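# How do I keep a toddler's shape blocks from sliding off the play table?

**Potgieter**

Hi all, first time posting, long time reading. My daughter just turned 2 and she's gotten really into shape blocks (hearts, cylinders, the chunky six-sided ones). A neighbor's kid outgrew a set and we got the whole bag. Problem is our play table. It's one of those Zirnton ones with a glossy top and a slight bow in the middle, so everything she stands up either drifts or tips over, and then we get tears. I've tried a towel (bunches up) and a placemat (she peels it off and wears it).

Is there something flat I can put on top that isn't going to cost a fortune? I'd like it to be easy to put away too, since the table is also where I fold laundry after she goes down at 7.

**mapleandglue**

Get a board! Seriously, a plain wooden board, the kind people use for cutting bread. We've had one on top of our kid's table since November and it's the best 19 dollars I've spent on anything toddler related. It's flat, it has some weight to it, and when you're finished you just stand it up behind the couch.

A few things I learned the slow way. Don't oil it, or if you already did, give it a good long while before you set toys on it, or the blocks pick it up and feel gross. Sand the corners if they're sharp. And put some of that rubbery shelf liner under it, cut an inch smaller than the board all the way around so there's no edge sticking out to peel (I see you, placemat kid).

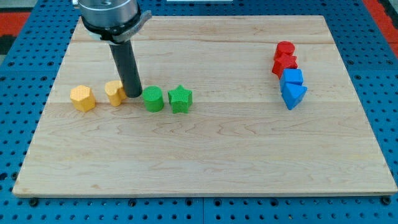

Maple is what I'd look for if you have a choice. It's hard, it doesn't dent when somebody uses a block as a hammer, and it usually comes sanded smooth on both sides. I also like it pale, because the colors really pop, and a yellow heart or a green cylinder is easy for little eyes to find on wood that light. The strips are glued together, so you'll see faint seams, and that's fine, as long as you can't feel them with a fingernail. If you can feel them, sand a little or flip it over. Ours is on its second side now, after an incident with a marker.

Oh, and check your blocks too! If any of yours are 3D printed, the bottoms can come out a tiny bit rounded or have a little lip, and then no table in the world will help you. Rub them on a sheet of fine sandpaper laid flat, just a few passes, wipe them off, done.

**Sadao Imai**

Agree on the board, but measure the bow in your table first. If the middle is high, the board will rock, and liner won't fix it. I put a folded strip of felt under each end of mine.

I tried a Hokik foam mat before that. Waste of money, too squishy, tall blocks leaned over on it.

**rennie_b**

we just play on the kitchen floor lol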